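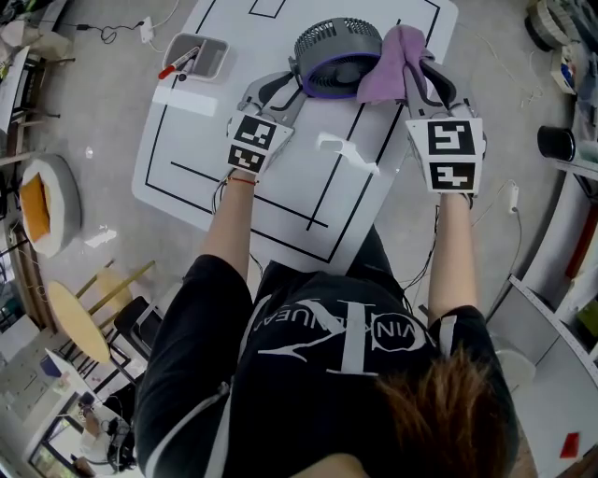 fan task, cloth in the right gripper, left one going for the base

ok thread time. robotics club, week 9 of the Kindow project, I have a bus to catch so this will be messy

1/ short version for people who just followed: we're a student team, we want an arm to do boring household stuff. our pick for the summer was wiping down a desk fan. someone on the team said "how hard can a fan be". it is hard

2/ we don't drive the arm for this part. one of us holds the two grippers and just does the chore, the markers on the housings are how we get hand position later. then the Zeleke scripts turn it into something the arm can learn from. Zeleke is our own code btw, don't go looking for it, it's a folder with 2 readmes that disagree

3/ target is 3,000 takes by the end of August. we're at 1,389. yes I know. the number was higher before we went back and threw out the ones where a marker was hidden for half the wipe

4/ things that kill a take: turning your wrist so the markers face the floor. cable catching on the table edge. dropping the cloth and grabbing it again too fast. talking to someone and forgetting which side you already did (me, a lot)

5/ the cloth is the worst part. it folds differently every single time, it hangs over the grille, and then the hand can't see what it's wiping. we tried a sponge first — much easier to grip but it doesn't get the rim at all, just bumps along it

6/ what works so far: left hand holds the fan down low, right hand pinches the cloth near the middle. NOT the corner. corner pinch looks nice and then the whole thing swings around like a flag

7/ the tape on the table was a big fight in the group chat. I was against it, I thought the model would just learn the tape. but it makes resetting so much faster, you put the fan back in a lane and go. so the tape stays for now and we do a batch without it at the end. I lost that vote fair and square

8/ somebody asked yesterday if it gets boring. yes. by take forty or so your thumbs hurt and you start wiping weird. we switch people every half hour now and you can see it in the data, the paths get way less wobbly right after a swap

9/ first training run was on just the early takes. arm went to the fan, stopped a bit short, and wiped the air very carefully. lovely motion tbh. zero contact. turned out our offset between marker and fingertip was wrong in one config file, so that run went in the bin

10/ second run touched the fan!! then pushed it right across the table. it had no idea the other hand was suposed to be holding it. so now we're strict about left hand first, cloth second, every take, and anyone who does it the other way has to redo it

11/ Masano demo is in a few weeks, that's the student showcase, every team gets a table and a short slot. I'd be happy with one clean wipe of the front grille. the others want front and back. we'll see

12/ oh and if the Clidetis team is reading — can we get our calibration board back pls. we've been using a printout taped to a cereal box and it's starting to curl

13/ q from replies: why not just do it in simulation. we tried for a bit. the fan was fine, the cloth went through the fan. none of us knows enough about cloth sim to fix that before August is over

14/ another one: can you join mid project. yes!! you don't need to code. if you can hold two grippers and wipe slowly you're already usefull. evenings from 6, bring water, someone will show you the reset routine

15/ ok bus. will post the next run if it does anything other than shove the fan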